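Can a machine do the boring jobs yet? (washing, bins, sorting the shop)

priltby_pete
My sister-in-law has put her name down for one of those home helper robots and keeps telling me I'll never fold a shirt again. I've watched the adverts. Every one of them has a tidy kitchen with two mugs in it. Has anyone here seen one of these things do a real chore, in a real house, with the usual mess? I'm talking about emptying a dishwasher with a colander jammed in the bottom rack.

Marrowfat
Short answer, no. I've had a Bahrami floor mop thing since July and it can't get over the strip between my kitchen and hall. I carry it over. So I have a machine that mops and I'm its lift.

gustetti_owner
Bit harsh. We've got the Gustetti vacuum, had it 4 years, and it does downstairs every night while we're asleep. I wouldn't go back. Nobody called a washing machine useless for not pegging out the clothes.

Marrowfat
And who picks the socks up before it sets off?

gustetti_owner
Me. Takes a minute.

priltby_pete
Right, so tidying up first so the robot can tidy up. This is what I keep coming back to.

lathe_and_kettle
Floors are the easy one, it's flat and you only have to not fall down the stairs. Hands are the trouble. I do maintenance at a place that makes gate fittings and we've got 7 arms on the line. They're brilliant. They'll put the same bracket in the same hole all shift and never drop one. Shift the tray over by a finger's width and the whole lot stops with a red light on, and then they ring me.

Wanda Nguyen-Tran
That may be true of your line but it's a bit out of date as a general rule. Picking mixed items out of a box with a camera has come on a lot. The warehouse I worked in had a Flallalby cell doing it and it was fine on most of the stock.

lathe_and_kettle
Most. What happened with the rest?

Wanda Nguyen-Tran
It went down a side belt to a person. I'm not hiding that. But it was one person where there used to be 4, so something was getting done.

priltby_pete
Were they boxes, Wanda, or loose odds and ends?

Wanda Nguyen-Tran
Cartons and bagged stuff mainly. I'll give you that, loose hand tools would be harder.
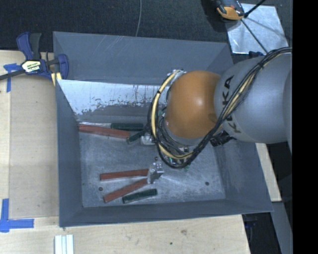
lathe_and_kettle
Hand tools are where I'd put my money if anyone fancies a bet. I've got a drawer at work that everybody chucks things into, and a lad of 16 could sort it while talking about football. A machine has to work out which handle belongs to what. Look at the red pair down on the floor of that bin, joined at one shiny metal head and splayed open. Where do you grab it? Take one handle and the other swings about. And that's a big KUKA arm over a bin with hardly anything in it, never mind my drawer, which must have 70 things in it and a layer of swarf.

Marrowfat
They've clamped the bin to the bench as well. I don't clamp my washing up bowl.

gustetti_owner
You clamp work down for a drill too, doesn't mean the drill's no good.

Wanda Nguyen-Tran
Agree with gustetti. You lot want it to do everything before you'll admit it does anything.

priltby_pete
I'd settle for one thing, start to finish, without me stood over it. Has anybody's done the colander?

Marrowfat
Mine's stuck on the strip again, ask me later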